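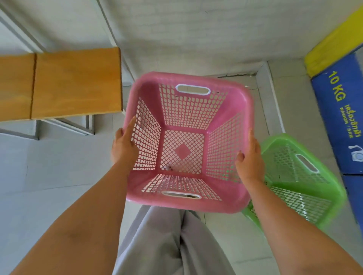 The pink basket, held with both hands. The green one waits on the floor.

2020-03-25

In January I wrote that our club would do a robot that carries laundry, and several people asked me if it is a joke. It is not a joke. I promised to report how it goes, so I report now, even if the robot does not carry very much yet.

For those who are new on this blog: I am in the robotics club of the evening school in Plarnton. We are 14 members, most of us study something else during the day, and every spring we send one team to the student meeting in Indthorpe. The task is different each year. This year it is called the household round. The robot must find a basket, take it by the rim or by the handles, lift it, bring it over a line and put it down without tipping it. There are 40 points for the carrying part alone, and I think this is where we will win or lose.

Our robot has the name Tridero. It has two arms, a base on wheels and a bad temper. Garnet Doucette, who leads the club, built the first version of the base before I became a member, and he still knows every screw in it. I am responsible for the part which I call "the teaching", that means I collect the examples from which the program learns how hands come to a basket and how they hold it.

I want to write a little about baskets, because I have spent so many evenings with them that I have opinions.

At first I believed that the handles are the right place to hold. They are made for this! The basket has two oval holes with white plastic around them, and any person would say, put your hand there. But I looked at how I carry a basket when I do not think about it, and very often I take the left and the right rim, with the fingers over the edge. When the handles are at the near side and the far side of me, it is simply shorter for the arms. I did not know this about myself before. So I asked the others to carry the basket across the room without telling them why, and many of them did the same thing as me.

After this we had a long discussion. Garnet wanted to stay with the handles, because a hole is something exact, the gripper goes in and it can not slide out. I wanted the rim, because a robot that first has to turn the basket loses time. The rim is thick and smooth and also shiny, and our rubber pads do not love shiny plastic. In the first test with the rim, the basket went down on one side and then on the floor. In the second test the same. I wrote "slip" in the notebook so many times that I began to write only "s".

The second trouble is the holes. The walls and the bottom are full of small holes in a diagonal pattern, and you look through them and see the floor. For us it is clear what is basket and what is floor. For the depth camera of Tridero it is a fog. It measures a point on the plastic, then a point on the tiles, then again the plastic, and the result looks like the basket was eaten by insects. Tse, my partner for the programming, had a good idea here: we do not try to see the walls at all. We look only for the rim, which is a closed shape and has no holes, and from the rim we guess where the rest must be. It worked much better than I expected. With the pink basket it finds the rim nearly always. With the green one it has more difficulty if the basket stands turned, and I do not yet understand the reason.

Until now I have 122 examples which I consider good. I threw away 27 others. In most of them I was too fast, or I started to walk before both hands were really closed. It is a strange thing to learn, to be slow on purpose. My advice to anybody who does similar work is to say quietly to yourself "left, right, lift", each time, also when you feel silly. My sister heard me and thought I was practicing a dance.

I also made one mistake that I want to write down so I will remember it. All my first examples were with an empty basket. The program then learned to lift an empty basket, very nicely and very high. When we put towels inside, Tridero pulled up with the same small force and nothing happened, it only stood there and made a humming sound. So the next series will be with towels, first a few and then more, and after it with the towels all on one side, which is how a basket looks in real life.

There is still the question of the wrists. The motors in them are the weakest ones in the whole arm, and a held rim wants to turn them outward. Garnet has drawn a small hook that goes under the edge, like a finger. Tse wants softer pads instead. I would like to try both before we decide, but there is only one set of screws in the right size, and I have ordered more.

If somebody of you has experience with depth cameras and plastic with holes, please write in the comments. I read them all, although I am slow with the answers.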